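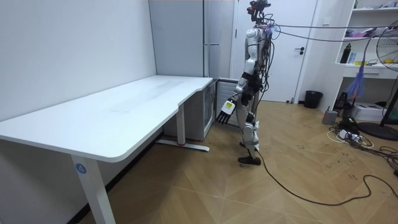 Wakana Honda wrote to me that she will believe in the household robot on the day when it can clear a desk that it has never seen before, and put the things where she would put them. Until then, she says, she keeps her cloth and her bucket.

I think it is a fair test, and a hard one. I have been writing this page of house and workshop tips from Punitz for some years, and the question of the machines now comes in almost every week. Should I wait with buying a new vacuum? Will there be something that folds the laundry? Can I leave the bench to it in the evening? I have tried to put my answers together in one place, with the tips that are useful already today. This version is from March 2021, and I will change it when I have to.

What a machine does well at this moment

Floors. Here I have no doubt anymore. We have a Skyrme robot vacuum for the ground floor and it paid for itself in the time I do not spend with the broom. It cost 188 euros, used, with a new battery. It does not do the stairs and it does not do the corners, and once a week I go with a small brush along the skirting boards.

Some tips for the floor:

Take up everything thin before you start the machine. Shoe laces, phone chargers, the belt of a bathrobe. If you have a power strip with many cables around it, lift it to the wall with two hooks. My husband screwed ours under the desk top and this was the best half hour of the whole year.

A threshold of 4 millimeters is no problem for ours, but the edge of a soft carpet is. Put double-sided tape under the edge, the kind for carpets, and press it with a warm (not hot) iron through a towel.

Empty the dust box outside. Clean the brush with an old comb and small scissors. Hair goes around the axle on both ends, and you must pull off the little caps to see it.

Dishes. People forget that the dishwasher is also a machine for a chore. It only wants that we carry everything to it. The carrying is exactly the part that is not solved.

What it does not do well yet

Picking up and putting away. A bottle, a cup, a sock, a wet sponge: for us this is all the same movement. For a hand made of motors they are very different objects. A plastic bottle gives way when you press it, a glass does not. A full bottle is heavy and an empty one falls over if you touch it with one finger. We know this before we touch it.

Taha Shehata, who maintains packing machines at Cindgate, explained it to me over coffee. In the plant, he said, the bottle comes always at the same place and always the same way up. There his gripper can work all night and does not get tired. "Give it a bottle that lies on its side under a newspaper and you can send everybody home." His line moves 700 bottles in an hour, and he still picks up by hand every one that has fallen.

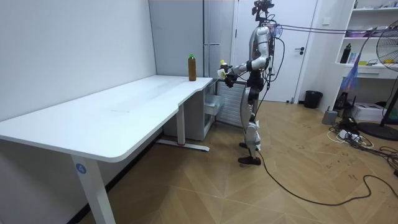
The end of a table or a desk is one of the difficult places, also for people. Watch how often a glass stands too near to the edge, and how we push it back without thinking. A machine with legs has in addition its own balance to keep when it reaches out. It should not lean on the table as I do. So when I read that a robot can tidy a desk, I ask first where it stood, who put the things there, and how many times they tried it before.

I also look at the cables. In both photos on this page there is a long black cable that goes from the robot over the floor, and more of them at the upper back. At home I would not like to vacuum around that.

Drawers are another thing. A drawer that sticks needs a little lift and a pull to the left, and every family has such a drawer. You can help yourself and any future helper: take it out, rub the runners with a dry piece of soap or a candle end, and put it back. If it still hangs, look under the back of it. With us it was a wooden spoon.

Laundry. I saw a film of a towel folding robot and it was very nice work, on towels. I did not see a fitted sheet. For the fitted sheet my method is still this: put your hands inside two corners, turn one corner over the other so that they sit together like caps, do the same with the other two, lay it flat and fold it in three and again in three. It is not beautiful but it stays in the closet.

Windows. The Astier window cleaner, the one that holds itself with suction, we borrowed from my sister Hanneke for a weekend. On large panes it was good. On our small ones it needed more time to be put on and taken off than I need with the squeegee. Whoever buys one should fix the safety cord before the first pane and use two cloths, one wet and one dry. Change the dry one often.

The workshop

Dong-hyun So asked if a robot could sweep his shop floor between the machines. For fine wood dust I say no, do not use a household vacuum robot. The filter is full after a few minutes and the dust goes into the motor. Use a proper extractor and a wide floor nozzle. For metal chips also no, they cut the rubber brushes. For the free middle of the floor, after you have swept the rough things, it is possible.

What I would like to hand over in a workshop is the sorting of screws. A camera could tell the sizes apart, I am sure. But somebody has to empty the tin on a flat place first and shake the screws apart from each other. At this moment I use nine jam jars and a magnet in a plastic bag. You dip the magnet in the mixed tin, hold it over the jar, pull the magnet out of the bag, and the steel ones fall. Brass ones stay in the tin.

Should you wait?

For the floor, do not wait. For a machine that goes through the rooms and puts things away, I would not keep any money aside. I do expect that it comes, only I cannot say when, and I would be careful with anybody who gives you a year.

What you can do in the meantime is to give things a fixed place. It helps the person who cleans now, and it will help a machine later. Put a tray on the desk for what must leave the desk in the evening: cups, bottles, scissors. Carry the tray one time to the kitchen. Wakana tried it since December and reports that the tray works very well and that her son now puts everything on it, also his homework.

If you have a robot of any kind that does a chore I have not named, please write to me with the model and how old it is. I am most curious about ironing.

Griet Verbruggen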